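Subject: Re: [parts-swap] Sorting motors and boards before the Zavala table
Date: June 2021

Replying below the quoted part. I trimmed the bits about parking.

> I have two boxes of salvage left over from the fan units and no good way
> to sort them. Last November I put everything in one deep tub and it was a
> mess by lunchtime. The motor leads had wrapped around everything, and two
> of the boards had scratches on the back that I don't think were there
> when I packed them. People were digging with both hands.
>
> I'd like to do better at Zavala. What are the rest of you using for
> small motors with the leads still on? Bags, drawers, egg cartons? I don't
> want to spend much, and it all has to fit in the back seat.
>
> Also, should the round boards go out with the motors they came with, or
> separately? I still have 27 of them.

I gave up on deep tubs a while back. A deep tub holds more, but you can't see what's in it, and anything with a wire on it ends up tied to its neighbor. Shallow bins work better for me. I got a stack of the yellow Clula ones and they have held up fine. They nest when empty, so a full set takes up less of the car than one of the old tubs did.

Bags are OK for storage at home. I don't like them on a table. People open them, don't close them, and put the motor back in the wrong bag.

My routine now:

- One kind of part per bin. If a bin has motors in it, no boards go in it, even if there's room.
- Motors that are still wired together as a pair stay that way. Some buyers want the pair, and the ones who don't can cut it themselves.
- Boards lie flat, one layer, not touching if I can help it. The terminal blocks are tall enough to scrape the board on top if you stack them.
- A metal tray with a white liner for whatever I'm checking right then. Small connectors show up on white. They vanish on my green mat.
- Loose harnesses get laid out straight. I used to coil them and then spend the evening uncoiling them.

On the leads: don't twist the two wires tight to keep them neat. I did that with a batch from Jadska and several broke right at the motor tab. A loose curve is fine. If you have to hold it, use a strip of paper tape around the wires only.

On the boards: I'd sell them separately. Most people at the table want one or the other. Put a card in the bin with the fan model written on it, and anybody who wants a match can ask. I price the round ones at 2 dollars each and they go steadily.

For transport, I put a folded dish towel over each bin and stack them with a piece of cardboard in between. The rims keep the weight off the parts as long as nothing sticks up past them. Check the capacitors, they are usually the tallest thing.

My work table partway through the sort, motors and round boards each in their own bins: 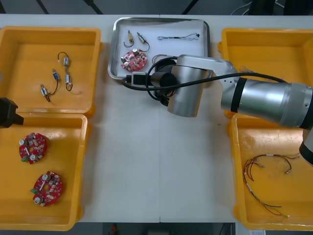

Somebody asked me off list: do you test the motors before they go in the bin, or after?

Before. I put each one on the bench supply for a few seconds, and the dead ones go straight in the scrap can so they never get near the good ones.

If you want bins like mine, Ultudico had them in packs of 20 the last time I ordered. I don't need a whole second pack, so I would split one with anybody going to Zavala. Write to me off list. I'm also looking for a small box of ring terminals, the kind that used to come 1,000 to a carton, if anyone has an open one they don't want.

I can bring a spare folding table too, but I need to know before I load the car.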